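Section 3. Lounge reset: working alongside the Clirkutach

Read this before your first shift with the unit. It used to take one person to reset a Grosard guest lounge. It now takes one person and a robot, and the person has a longer checklist.

3.1 Before you start

1. Log in at the Nolletti panel with your staff number. The robot has its own login. Please stop sharing.
2. Walk the room. The unit picks up soft items from seats and floors. It does not do cables, plush toys or anything standing on a cabinet — those are still yours.
3. Select program 32 (seating, fabric items).

3.2 During the run

4. Stay in the room. You may fold, dust or fill in the form, but keep your hands off the cushion it is working on.
5. If the fingers stop above a seat, wait. It is thinking. Pressing Start again makes it think from the beginning.
6. If the panel shows 173, the unit can't decide what it is looking at. Name the item from the list. "Other" is allowed. "You tell me" was removed in March.

CAUTION: Keep fingers, lanyards and sleeves clear of the gripper tips while the panel light is on.

NOTE: Guest clothing goes in the lost property bin, and a person signs for it. The robot is not authorized to sign, a point on which Wálter Zapata in Operations has been very firm.

3.3 After the run

7. Straighten the back cushions by hand. The Escobar update was going to handle this.
8. Record your own minutes as well as the robot's. Rosters are planned from both, and blank boxes get read as free time.

Fabric item on a seat, gripper open:
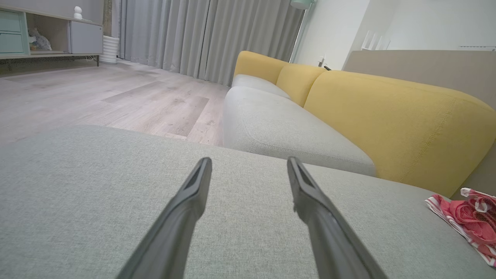
Page last changed: Wednesday, 3:00 p.m.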